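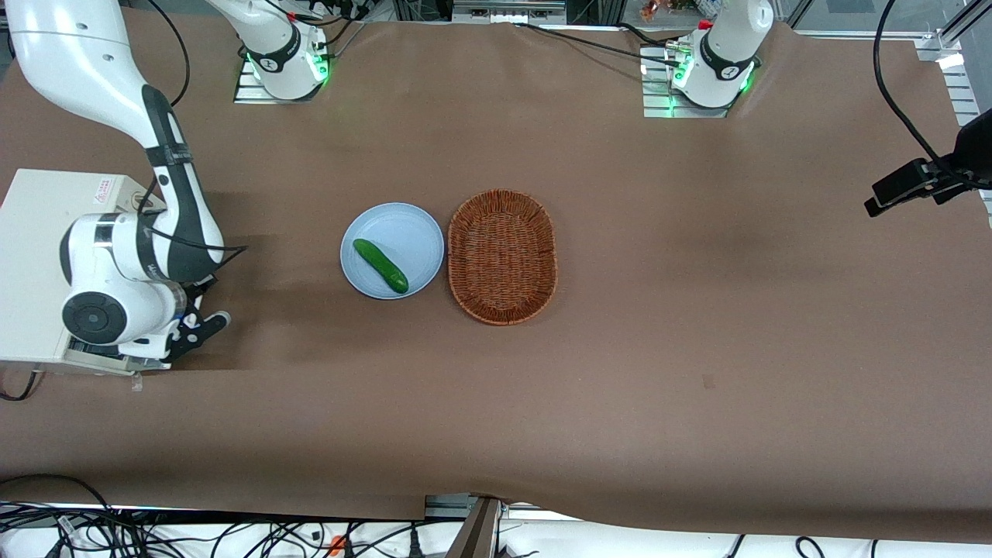

The right arm stopped again in April, and it took me the better part of two evenings to find out why. I'm writing it up mostly so I have it somewhere other than a notebook.

The task is a simple one. Pick the cucumber up off the plate, put it in the basket, go back to the start position. We had run it 133 times on the old script without a fault. Then Rehema Kaijage moved us over to the new motion planner, which she calls Grindano, and the right arm began quitting partway through the approach. The error was a joint torque limit on the wrist. The arm would hold where it was, the gripper would stay open, and nothing moved until I cleared the fault by hand.

My first guess was the speed. I cut it in half and got the same error. My second guess was the payload setting, and that was in fact wrong – the planner had the weight of an older gripper in its config file. I fixed it, ran the task 10 times and got five stops. Better than before, but no good.

Rehema asked if the stops had anything in common. I hadn't been writing down the joint angles, so I started. All the new ones came with the wrist turned past the same point, and the old script never turned it that far. It came in from the side with the wrist nearly flat. Grindano prefers a shorter path and rolls the wrist to get it.

With the power off I turned the wrist slowly by hand and could feel it pull back near that angle. One of the cable ties holding the gripper cable to the forearm was too tight. There was no slack left for the roll, so the cable acted like a leash and the controller read the pull as a collision.

I cut the tie, gave the cable a longer loop and put it back with a Velcro strap. I checked the jacket for damage and found a shallow crease, nothing through to the wire. I've ordered a spare from Kofler anyway.

What bothers me is the first evening. I raised the torque limit on the wrist by five percent to see if the error would go away. It did, for a few runs. I should not have done that. The limit was right and the arm was telling me something was pulling on it. If I had left it there, we would have worn through the cable sooner or later, with the gripper live. The limit is back at the default, and Rehema has locked the file so it takes both of us to change it.

The left arm has the same ties in the same places. I haven't had it fault, but it doesn't do much in this task. I'm going to redo its cable before we start the two-arm runs.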